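Casby pitches its two-arm sorting kit at small shops

2025-08-14

Casby has begun taking orders for the Dernel, a two-arm tabletop kit it says can sort mixed groceries and household goods into bins. The company rents it out for 586 dollars a month, with a minimum term of 19 months.
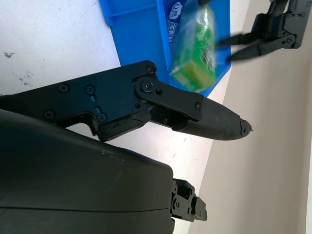
That is a long time to be tied to a machine few shops have tried. Casby claims the kit can handle 40 kinds of packaging, but it has not said how often it drops or misplaces them. It first promised those numbers in May.

Catherine Niven, who runs a stockroom in Grotholm, looked at the offer and passed. "I asked who pays when the finger pads wear down," she said. "I got a brochure."

The contract lists pads as a customer expense and gives no price for them.

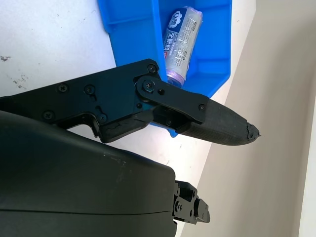
Crichton, a rival, rents a one-arm model by the week, though it is no more open about errors. Casby says a trial plan is being considered. It gave no date.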